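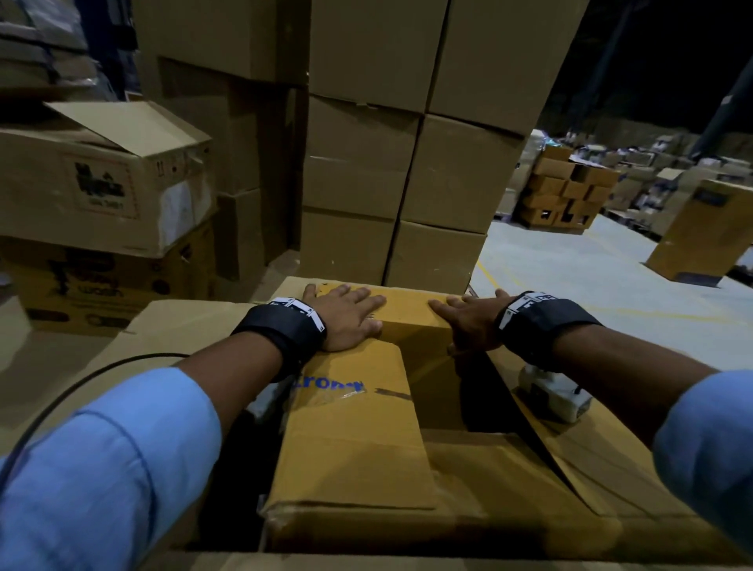

Hands flat on a taped carton in the warehouse, with the stacked cartons behind.

Sabina Barua runs packing at the Hurno warehouse, which handles returns and spare parts for Gromoser. Her section sends out 800 parcels in an average June week and reuses most of the cartons that come in. She agreed to talk through the method between two collections, starting at 7 a.m.

The first subject was board. Hurno keeps single-wall cartons for anything under 19 kilograms and double-wall for the rest. "Single-wall is fine if the load is spread," she said. "It fails at the corners first. A used carton has already been loaded once, so we take it down a grade. If it came in as a heavy box it goes out as a medium one."

A used carton is checked on the top panel and the four vertical edges. Barua presses the panel with both palms and watches the crease. A crease that runs across the top does not rule a box out, in her view, but one that crosses a vertical edge does. Old print is left alone. Old address labels are covered or peeled off, as a scanner will read whichever one it finds first.

I asked about nesting, where one box travels inside another. She considers it the cheapest protection available. "You want a gap on every side, and you want it even. We work to 50 millimetres. Less than that and the outer wall hands the knock straight to the inner one. More and you are paying to move air."

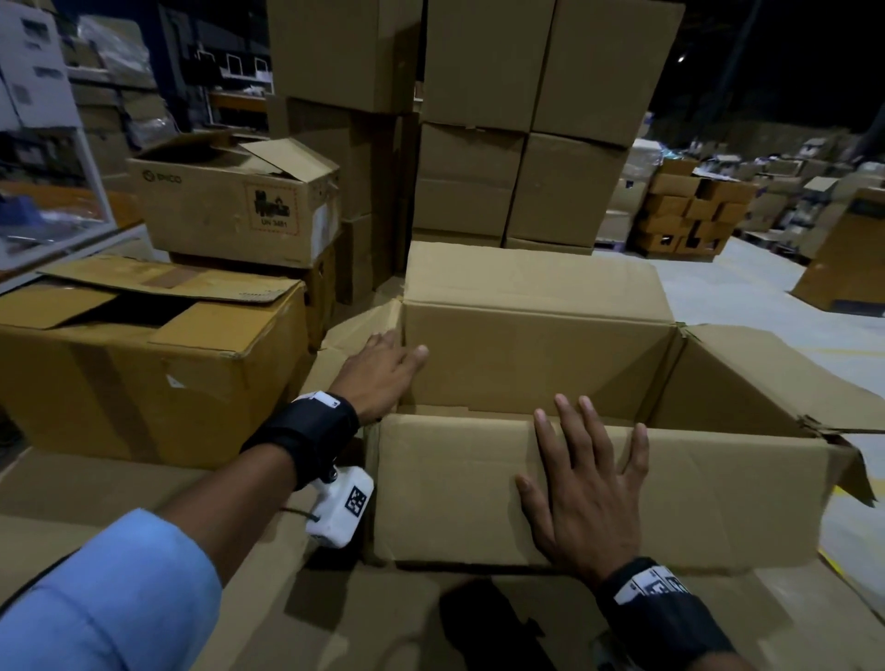

Flaps take up more time than new starters expect. Barua has them worked back and forth along the score before anything goes in, so that they close without springing. A torn flap corner is acceptable provided the tear stops short of the score line. "People tape over a bad score and think it is mended. The tape holds, the board moves underneath, and it opens in the van."

Her section changed tape last year, from Balora to Bandara, after trials on 2000 cartons. She would not call the new tape stronger. It unwinds at a steadier pull, she said, and the operators stretch it less.

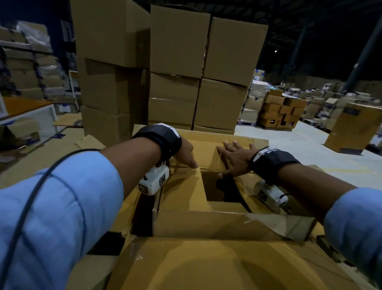

Inserts and openings

An insert with a cut opening is pushed down evenly from both sides until it meets resistance. Forcing one side first twists the walls, and the opening no longer lines up with the part. "If you have to lean on it, take it out and look at the size code," Barua said. Inserts are used again for as long as the walls stand up unaided, and after that they go for baling.

Last updated: June

Comments

packer_dee: We allow 40 mm for nesting and have had no trouble, but our loads are light.

R. Holt: Does the one-grade rule apply to double-wall too?

Martin: Agree on the flaps. Work the score first, every time.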